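Parts Bin Inspection Checklist
Lotbridge workshop, Bench 3
December 3, 2023
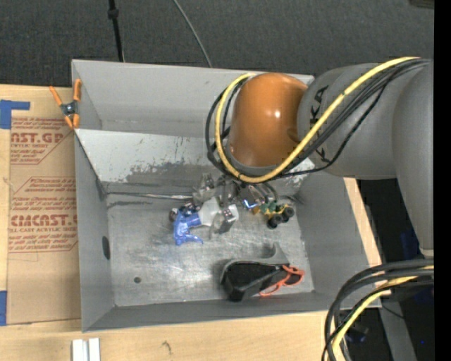
Fill in one sheet per bin. Write a comment for any item marked Watch or Fail.

Floor: OK
Scratches and pale streaks, bare metal. Run a gloved hand over it for burrs.

Sloping panel, back: Watch
Coating worn through in a band along the lower part. Check again in March.

Side walls: OK
No sharp edges found.

Holes, left wall and floor: OK
Edges smooth. Small parts must be bagged.

Bench top under bin: OK
Wipe down before the bin goes back.

Bin label: Fail
Tag 172 missing from the outside. Ask Meka for a new one, allow 2 days.

Loose flakes of coating go in the metal scrap, never down the sink.

Copy to Clarnmont office.
Inspected by: Rattanakul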